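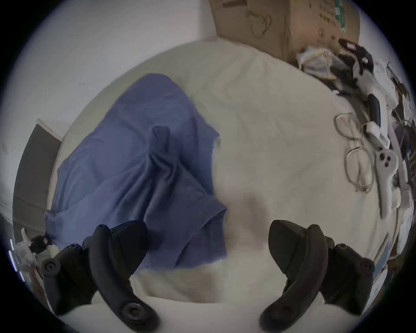 Cream-white sheet and blue cloth on a bed. Bedding items are covered in Part B.

Prosville Short-Stay Lodge
Room Safety Inspection Checklist, Lovell Wing
Inspection date: 23 July 2024
Areas inspected: guest rooms, corridor, linen store

Ratings: S = satisfactory. A = attention required. U = unsatisfactory, room to be closed until rectified.

Part A. Access and exits

A1. Room door opens fully and self-closes: S
A2. Evacuation diagram displayed behind door: A
Comment: The diagram in Room 38 predates the relocation of the assembly area to the Cha Street car park. Replace before the next booking.
A3. Corridor clear to a width of 1000 mm: A
Comment: A linen trolley was parked outside Room 55. Trolleys must be returned to the store between rooms.
A4. Exit signs illuminated: S

Part B. Beds and bedding

B1. Bed frame stable, castors locked: S
B2. Mattress protector fitted and intact: S
B3. Sheets free of tears and loose threads: S
B4. Blankets and throws clear of heaters and lamps: A
Comment: In Room 38 the throw reached almost to the panel heater. The bed is to be moved towards the window wall and its new position marked on the room plan.
B5. Bed rails, where supplied, fitted to manufacturer's instructions: Not applicable

Part C. Electrical

C1. Test tags current on all portable appliances: A
Comment: Tag on the kettle in Room 55 has expired. Kettle withdrawn from use.
C2. No double adaptors or piggyback plugs: S
C3. Smoke alarm tested by push button: S
C4. Power point covers undamaged: S

Part D. Bathroom

D1. Slip-resistant mat in place: S
D2. Grab rail secure under load: U
Comment: Rail in Room 116 has moved at the lower fixing. Room closed. Ratura Maintenance to refix into solid backing and supply a completion slip.
D3. Exhaust fan operating: S
D4. Hot water temperature recorded in log: A
Comment: No entries for the first part of July. Readings to resume immediately.

Part E. Linen store

E1. Heavy items stored between knee and shoulder height: S
E2. Chemicals kept separately from linen, labels legible: S
E3. Step stool in good condition: A
Comment: One rubber foot missing. Tag out and replace.

All items rated A are to be closed out within the current month. Room 116 may be reopened only after reinspection of D2. The signed copy is held in the Lovell Wing safety folder.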